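Packing and Posting > Scales and weighing

Bench scale reads differently from the courier. Is the window really to blame?

Cheuk-hei Ng

We send out soft goods in plastic mailer bags, 3,200 parcels in a busy month, and every one goes over a bench scale before it gets its label. In August the courier came back with 47 surcharges for underdeclared weight. All of them were small differences that happened to tip the parcel into the next price band, which I find a bit convenient.

The firm that sold us the scale (Wedirau, bought through Feter) says the problem is our window. Sun on the housing, draughts across the tray, take your pick. They would like to sell us a draught cover. I can believe draughts matter if you are weighing saffron. I have trouble believing it for a parcel of jumpers.

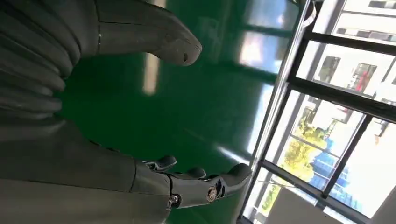
The window side of the room.

Has anyone measured a difference from a window? And if it isn't that, what should I be looking at before I pay for a cover or start arguing with the courier?

Ryan Ellwood

Your scale is fine. Couriers round up, always have. Add a bit to every label and forget about it.

Eifion Hughes

I wouldn't add a bit to every label. On your numbers that could easily cost more than the surcharges, and you would still not know which end is wrong.

On the window: I doubt it. A draught you can feel on your hand will make the last digit wander on a scale that reads very finely. On the sort used for parcels you might see a flicker. Strong sun can make the readout hard to see, and I have watched someone type a wrong figure for that very reason, so I wouldn't rule out the window completely. A draught cover won't help with that, though.

Two things I would ask first. What step does it read in? And where does the scale stand? If it is anywhere near something with a motor, I'd start there. Do this on a quiet Sunday if you can:

Switch it on and leave it for half an hour before you trust anything.

Check it is level. If there is a bubble, use the bubble. If there isn't, put a small spirit level across the tray both ways.

Zero it with nothing on the tray, then put a 100 g check weight in the middle and write down the reading. Do the same at each corner.

Repeat with something heavier, near the weight of your usual parcel. A single light check weight tells you very little about the rest of the range.

Then do the lot again with everything nearby switched on.

Cheuk-hei Ng

It reads in 2 g steps. It stands on the packing table, close to where the table meets the belt, between the crate and the parcels. I picked one bag and weighed it ten times this morning. Mostly 674 g, twice a step lower. That doesn't look like enough to explain anything, but you asked where it stands.
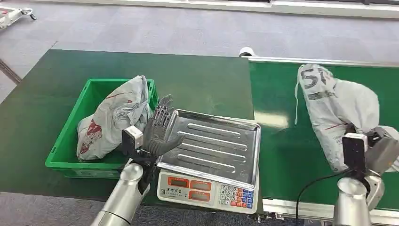 More replies

Josefien Leemans

Two steps out of ten lower is nothing, I agree. But one bag tested carefully isn't how you weigh on a working day. I'd worry more about the bags themselves. A big soft mailer slumps, and if it droops over the side of the tray and touches the crate or the belt rail, some of its weight is being carried by something else. The scale will give you a lovely steady figure that is too low. All your surcharges go the same way, which fits -- a draught ought to be wrong in both directions.

Move the crate a hand's width away and leave a gap on the belt side as well. Fold the bag so it sits inside the tray edges. It costs nothing, so you may as well try it before you buy a cover.

Also look at when the weight is taken. If the label goes on afterwards, or a returns slip, you are declaring a lighter parcel than the one you send. We had that with our Gunn scale at Silow and blamed the scale for weeks.

I'm not convinced the courier is innocent either. Ask for their recorded weight on all 47, and if they are all out by the same amount, send that back to them and ask when their own scale was last checked.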